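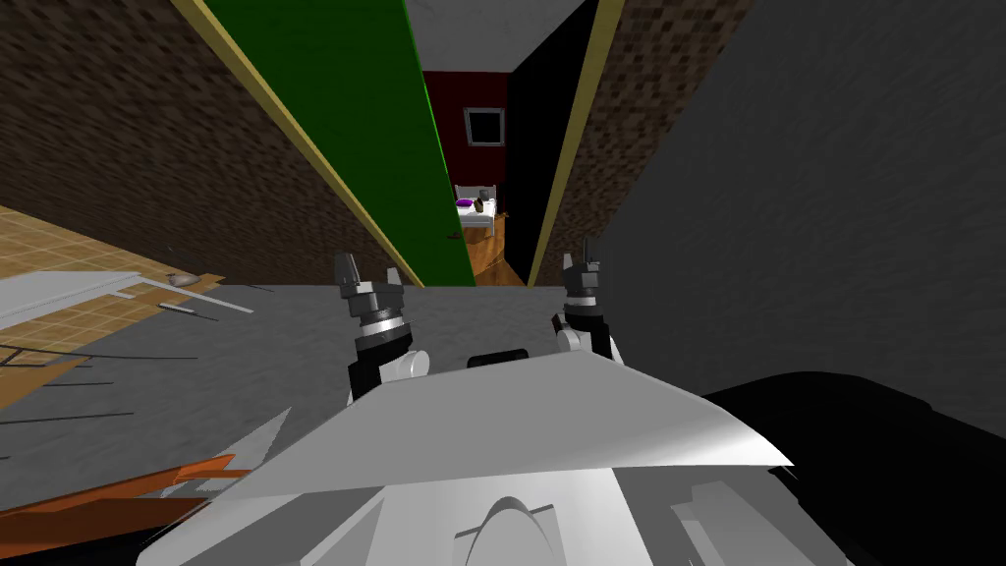 Two arms, one bedroom door, in the simulator.

Aug 21, 2022

My neighbor Hüsnü Bayram asked me over the fence when he could buy a robot that folds laundry, and I gave him such a long answer that he went and got a chair. So I figured I'd write it down, and next time I can just send him the link.

Short version: not yet, and laundry is a ways down the list. First the thing has to get into the room where the laundry is.

I've been spending my evenings since January on door opening in simulation. Just doors! I picked them because I thought they'd be a nice warm-up before I moved on to drawers and dishes (I had a whole list, taped over my desk, very optimistic). I am still on doors. I can tell you more about door handles than any person at a dinner party wants to hear, and I have tested this.

My little project is called Jindis. It's a set of made-up houses with ugly wallpaper and very loud doors, and a two-armed robot that gets dropped in at some random spot and told to go from one room to another. The walls look the way they do because I swap textures all the time, so the robot can't learn that "brown wall means hallway." My wife says it looks like a motel designed by a committee of parrots. She's right, but the textures stay.

Now think about what you do at a bedroom door. You walk up with a laundry basket on your hip, push the lever down with an elbow, bump the door with your knee and go in sideways. You've done it so often that you couldn't list the steps if somebody paid you. For the robot every bit of that is a separate problem, and each one can go wrong in its own special way.

Getting to the door is pretty good these days, I'd call that part mostly done. Finding the handle is okay too, if it's a handle the robot has met before. Then comes the grab. The fingers have to be open wide enough and the wrist has to be turned the right way, and the whole arm has to come in from a spot where it can still move afterward. That last bit gets me over and over. It'll take a beautiful grip on the lever with the elbow already stretched as far as it goes, and then there's nothing left to pull with.

Levers that hang down are their own little world. Most of the ones in my first batch stuck out sideways, like the ones in my own house, and the robot got very sure of itself. Then I added some that point at the floor, and it was like starting over. It kept trying to push down on something that was already down.

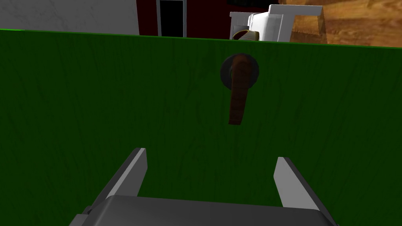 So how good is it, really?

I ran 2000 tries last month, over a long weekend, with the windows open since my computer heats the room like a toaster. On doors the robot had practiced on, it got through 700 times. I was thrilled with that for one evening. Then I tried explaining the number to Hüsnü and he said, "So if I'm waiting for my coffee, most days I don't get my coffee." Well, yes.

And that's in a simulator, where nothing is sticky and no hinge has been painted over by the last tenant. The doors don't swell up in summer. There's no dog. When a try goes wrong I hit reset and the door is perfect again, and my real hallway does not offer that feature.

The failures are more interesting than the wins, if you're my kind of person. I watched some 30 of them back to back with a bowl of cereal. A bunch were bad grips. A bunch were the robot losing track of which part was door and which part was frame, and that one surprised me, because to you and me a green door in a yellow frame is about as plain as it gets. But when the camera is right up close, an awful lot of what it sees is just flat color going off at a slant. You'd be confused too with your nose two inches from the paint.
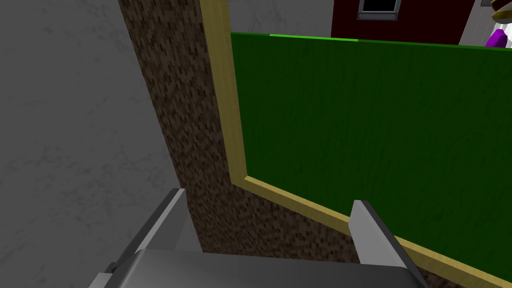 Fingers open, down by the corner of the frame. No handle to be seen from here.

People always want to know about factories next. A friend of mine works at a packing place, Drandow, and they've got arms that move boxes all day long and hardly ever drop one. Good for them! But those boxes come down the same belt to the same spot, and the whole floor was laid out so the arm never has to wonder about anything. The odd jobs around it, propping a door, picking up whatever fell behind the rack, clearing a jam, are still done by people. She says she isn't worried about her job and she'd love it if somebody automated the sweeping.

I think houses will come slowly and in dull little pieces. Something that's fine in one kitchen, with one kind of cupboard, and gets stuck at your mother's place. I'd be happy with that, to be clear. I'd buy it. I'd just keep the bedroom doors open.

Next up for me is using both arms, one to hold the lever and one to keep the door from swinging back. I've got 3 versions half written and they all hit themselves in the wrist. If you've worked on this and have a trick, please leave a comment, I read every one, and I'll put up the settings file once I've cleaned out the swearing.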